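Teuber to open computer repair and reuse center in Steseck

STESECK, 11th April – Teuber, the regional electronics recycler, will open a repair and reuse center for desktop computers in Steseck this October. The site will take in used machines from schools, offices and households, and return working ones to use at low cost.

The center will occupy the former Vundisari furniture store on the east side of town. Teuber has signed a lease on the building and expects interior work to begin in early summer. The company plans to hire 18 people for the site, most of them bench technicians, and hiring will start in August.

"We get a lot of computers that need one part and a clean install," said Nele Dreßler, managing director of Teuber. "Up to now they went to the shredder with everything else. We want to pull those out first."

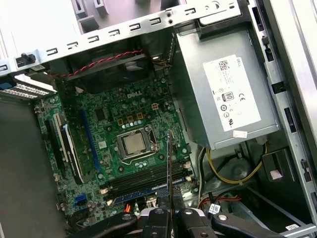
Teuber expects to handle about 1,000 desktops in the first year. Machines that can't be repaired will be taken apart for usable components, and the remaining material will go to the company's existing recycling plant. All storage drives will be wiped or destroyed on site, and donors can ask for a written record.

The first 200 refurbished computers have been set aside for students in the Steseck school district. Families will apply through their school office. Other machines will be sold at the center's front counter with a one-year warranty.

Stock and donor records will be kept in Flureo, the inventory system Teuber already uses at its recycling plant. Each computer gets a number at the door, and donors can use it to check what happened to their equipment.

Residents will be able to drop off desktops, keyboards and cables free of charge during opening hours. Monitors and printers will not be accepted at the Steseck site. Businesses with larger loads should call ahead to arrange a pickup.

Leonie Ostermann, who has run Teuber's parts department for six years, will manage the center. Opening hours and a price list will be published in September.

Press contact: Teuber, Communications Office, Steseck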